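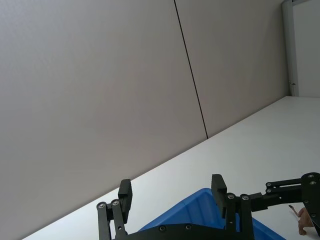
The white table, the gray panels and the seam where they meet

I've had the workroom in the Kaczorowski building for three months now, and the part I get asked about most is the table. People want to know what I did to the room, and mostly what I did was push a table up against a wall and decide what was allowed to stay on it.

The building is on Wurnadley Street in Musitport, two doors up from the tire place. It used to be offices. At some point somebody divided the second floor into smaller rooms with gray wall panels, and my room got its share of them. They're a pale, flat gray with a very faint texture that you mostly notice when the light comes across them from the side. The first time I saw the room I thought I would end up covering them with something. I priced a big roll of cork and a couple of pegboards, and then I never ordered either one.

What changed my mind was sorting in there for an afternoon. Most of what I do at that table is sorting. I take in mixed boxes of small household stuff from estate cleanouts – buttons, drawer pulls, keys, pens, sewing notions, the contents of the kitchen drawer that every house has – and I separate it into lots to sell or give away. At home I did this on the dining table, with a patterned wallpaper in front of me and a runner I kept forgetting to take off. I lost things constantly. A small brass screw on a brown table is gone the second you look away from it.

White top, gray wall. I can see everything. Clear buttons are the exception, and for those I put down a sheet of dark paper.

The table is 30 inches deep, which took me a while to settle on. My first one was deeper, and the back third of it turned into storage within a week. Anything I couldn't reach without standing up just stayed there. With this one I can touch the wall from my chair, so the back edge gets used like the rest of it. I paid $47 for it at Plirnach, the office liquidator out by the highway, and it had a sticky patch on one corner from old tape. Dish soap and a plastic scraper took care of that. I'd suggest trying the soap first and letting it sit, before you buy any kind of remover.

I do want to say something about the seam, which will sound like a strange thing to have an opinion on. There is a dark line where one panel ends and the next one starts, and it runs right down to the tabletop. When I moved in I lined the table up so the seam landed where I thought the middle was, and I was off by a fair amount. It bothered me for a couple of days. Now I use it as a divider. Things that still need a decision go to the left of the line, and things that are done go to the right, near the door, where I'll pick them up on my way out. I didn't have to put tape down or label anything. The left panel is the wider stretch of wall, so the undecided pile gets more space, and it needs it.

The other thing I spent time on was the gap behind the table. The floor in the old part of the building isn't level, so a table that is tight to the wall at one end will stand off from it at the other. Pens roll into that gap and so do marbles, and a whole strip of snaps went down it in my first week. I put a folded piece of card under one leg and then pushed the table in again, and the edge now sits along the panels well enough that nothing has gone down there lately. If you try this, do the leg first and the pushing second. I did it the other way around and had to start over.

Light was easier. The room has an overhead fixture that came with it, and the wall past the door frame is a brighter white than the panels, so that end of the table gets a bit of extra light bounced onto it. I do the close work at that end. Reading maker's marks, mostly, or trying to work out if a pen is worth keeping. I had a desk lamp in there for the first month and took it home again. It threw a hard shadow from my hand across whatever I was looking at.

My rules for the table are short. Nothing lives on it overnight except what I'm in the middle of. Drinks go on the windowsill. Boxes that come in from a cleanout stay on the floor until I'm ready to open them, and I open one at a time. That last one I break more than the others. In January I had three boxes open at once from three different houses, and I ended up with a jar of keys that I can't match to anything. I still have the jar.

Bins took more trial and error than the table did. I started with shoeboxes, since I had a closet full of them, and they were fine until I set something damp in one. Then I tried clear plastic tubs, which I liked in the store and didn't like in use. When the sides are clear you see the mess through them, and the whole table looks busy even when it's in order. I went over to a blue plastic one with solid sides and a raised rim, and I've stayed with that. The rim gives you something to hold when you slide it, and the blue stands out against the white, so I don't knock into it reaching for something else.

It goes at the front of the table, close to whoever is working, and it is for things going into the current lot and nothing else. I used to keep it at the back along the wall. That meant every piece I picked up had to travel across everything I hadn't sorted yet, and I'd drag a sleeve through the piles. Moving it to the front probably saved me more time than anything else I've done in there. 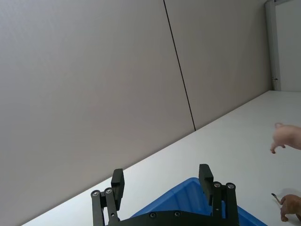

How do you stop small parts from sliding around on a slick white tabletop?

A sheet of plain craft foam works well, cut to whatever size you're sorting in and laid flat with no tape. I keep a couple of sheets under the table and pull one out for beads or screws. For anything that rolls, like pens or dowels, I lay a ruler along the front edge as a stop.

That question came from a reader who sorts fishing tackle, and I can see how hooks would be worse than buttons. I'd add that foam holds on to dust and thread, so give it a shake over the trash before you put it away. Rubber shelf liner is the other thing people suggest. I tried it and the open weave kept catching pin heads.

Cleaning the table itself takes no time. A damp cloth at the end of a session and a dry one after it. Ballpoint marks come up with a little rubbing alcohol. Pencil needs an eraser, the white vinyl kind, and the crumbs should be brushed into your hand so they don't end up in the next lot. The panels I leave alone, apart from a dry duster now and then. I rubbed at a scuff once with a wet sponge and made a shiny spot a good deal bigger than the scuff, so now scuffs stay.

I'm still thinking about a shelf. There's plenty of blank wall over the table, and my first instinct with a blank wall is to fill it. But I'd have to fix something to the panels, and I don't know what is behind them or what the building would say. A freestanding shelf on the floor by the door would do the same job, as long as the door still opens all the way. I measured for one last week, wrote the numbers on the back of a receipt, and then sorted the receipt into the trash with everything else from that box. So I need to measure again.

Next up is a box of sewing machine attachments, most of them in their original tins. I'll post the list when I've got it typed up.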